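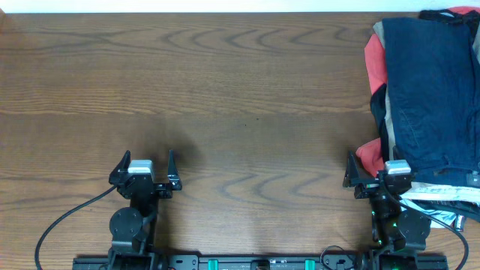
The table on Monday, with the pile waiting over on the right.

I've been promising you a laundry column since the spring, and three of you wrote in to remind me (thank you, I deserved that), so let's do it. Folding! On a table! I know it doesn't sound like much of a subject, but I have opinions, and this is my newsletter.

For years I folded on the bed like everybody else. The bed is soft and low, and every shirt you lay down on it sinks in the middle, so your nice straight fold comes out looking like a banana. Then my back started complaining and I moved the whole business to the big wood table with the wavy grain. I love that grain, by the way. It runs side to side in these long swirly bands, and I line up hems with it when I'm feeling fussy. It isn't straight enough to be a proper ruler but it gets me close.

My one firm rule is that the pile goes on one side and stays there. I keep mine on the right and leave a big open stretch of wood next to it. If I let the clothes spread out across the table I end up folding on top of other clothes, and then I'm back to bananas. When a sleeve creeps over the line I push it back. My sister-in-law does the opposite and spreads everything out so she can see what she's got, and her closet looks better than mine, so take that for what it's worth.

I pull from the top of the pile and I don't dig. Digging is how you end up with one sock in your hand and six shirts on the floor. Whatever comes up next is what gets folded next, and if it's something I hate folding (fitted sheets, you knew I'd say it) I'm allowed to skip it exactly once.

Now, wrinkles. A few of you asked whether it's worth smoothing things out first if they're only going in a drawer. I say yes, but fast. Lay it down, put one palm flat in the middle, and sweep out toward the edges, once each way. That takes care of the little ripples. The deep creases are another story, the kind where the cloth has bunched up on itself and made a sort of channel. You can pat those all afternoon and they'll just sit there looking at you. Pick the thing up by two corners, give it a good snap, and lay it down again. If the crease is still there after two snaps, it goes on the ironing stack and I stop thinking about it until September.

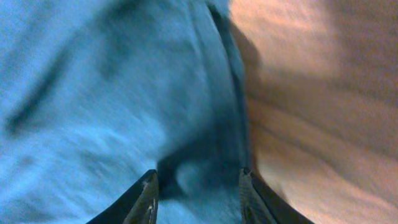

Light blue, deep crease down the middle. A two-snap job if I ever saw one.

Light blue is the worst color for this, I'm convinced of it. Every fold goes dark and every high spot goes almost white, so even a pretty decent folding job looks like a relief map. Navy hides everything. If you're shopping for a kid who's about to start doing their own laundry, buy navy and save them the heartache.

I timed myself last week, which I'd been meaning to do forever. A full load took me 40 minutes with the radio on, and I'm not telling you what it took with the television on. The reader survey came back too, with 43 answers to the question of where you fold. The bed won (sigh), the couch came second, and one person folds standing in front of the dryer with nothing to put anything on, and I'd like to shake that person's hand.

A couple of bits from the mailbag before I go. Somebody in Sudholm asked what I put on the table before folding, and the answer is nothing, as long as it's been wiped down and had time to dry all the way. I used to use a bath towel underneath but it slid around and I spent more time straightening the towel than the shirts. If your table has rough spots that snag knits, an old flat sheet works better than a towel. Pull it tight and tuck the ends under something heavy.

And for those of you following the Porport swap shelf, it's still taking clean, folded kids' clothes, and yes, they do want them folded! We passed 300 pieces this month, mostly T-shirts, and there's a real shortage of pants in the bigger sizes. Drop them by any afternoon. Please check the pockets first. I found a whole granola bar last time and it had been through the wash, wrapper and all.

Next time I'm going to try to tackle fitted sheets. If you have a method that works for you, write it down step by step and send it to me, and I'll try as many as I can stand on the same queen-size sheet and report back.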